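The arm quit on me again Saturday, and this time I finally wrote everything down, so you all get to read it. Grab a coffee, it's a long one.

Quick catch-up for anybody new. I've been running a little parts-kitting cell out of the back of the Stovadance shop since May. The job is boring on paper: a red round board, two small motors and two wire harnesses go between the yellow trays and a steel tray in the middle, over and over, and the arm does the picking. Boring is the goal! I would love to be bored.

What I got was error 3048, which the Climmont manual (bless it) describes as "external force outside expected range" and then moves right along to error 3049. The arm stops dead, holds whatever it's holding, and waits for a human. The first time it happened I cleared it and kept going. Then it did it again. Then it happened 4 times before lunch and I started saying things I won't type here.

My first guess was the fingers clipping the rim of the tray. It's a metal rim, it sits up higher than the liner, and my approach path was cut pretty fine. So I slowed everything way down and pulled up the wrist camera to watch how the fingers sat against the metal.

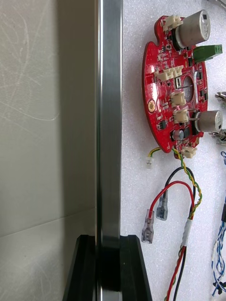
Wrist cam, fingers either side of the bar. Board and its wires over on the foam.

Nope. I ran that approach slow, I ran it fast, I ran it with the radio off in case it was shy. No fault. I measured clearance until I was sick of measuring clearance.

Second guess was the harnesses. If you've never tried to get a robot to deal with wire, let me tell you, it's like asking someone in oven mitts to pick up spaghetti. A loop catches on a finger, the arm lifts, the far end is still snagged on something, and the force reading goes through the roof. I was so sure about this one that I rewrote the whole pick for the red and black harness. New grip point, slower lift, a little pause at the top. It took most of the afternoon and I was pretty proud of it.

Then I set all the parts back out in their own trays and started clean, one item per run, logging everything.
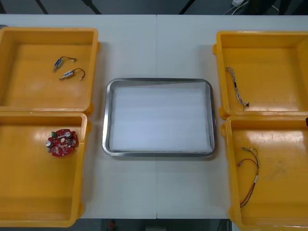 Pongsak Srithong wrote in after my last post to say I was looking at the wrong end of the robot. Check your cable dress before you touch another line of code, he said, because a cable that pulls on the wrist feels exactly like a collision to the controller, and he lost a week to that on a Sriwong machine once.

I read that comment, thought "huh, good tip," and went right back to fiddling with the grip point for another hour. So, Pongsak, I'm sorry, and you were right.

The log is what got me to listen. I had 800 cycles in there by the end and when I sorted the faults by part, there was no pattern at all. Motors, boards, harnesses, it didn't care. When I sorted by wrist angle, they all piled up at one end. Every single stop came with the wrist turned far over to the left side of the tray.
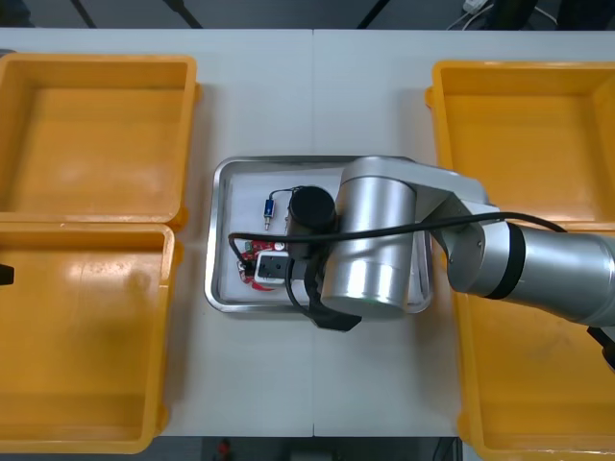

Cable slack is a thing I knew about and just never checked, because it was fine on the bench when the arm was parked. But the bench isn't where it works. That black cable goes along the arm, across the front of the wrist and out in a loop over the tray, and at the far end of the turn the loop runs out of give and starts tugging. A cable tugging on a wrist and a finger hitting a rim look the same to the software - just a number that's too big.

For now I've moved one tie point and capped the wrist rotation so it can't get to the bad angle. I also put the force limit back where it belongs. Yes, I had bumped it up during the worst of it, to get through a batch, and I don't recommend that. That limit is there for hands too, and mine are in that tray a lot.

Next up is a proper cable guide. Mernera sells one that might fit, if the clamp goes around this forearm, and I haven't measured it yet. If you've used theirs, drop me a comment.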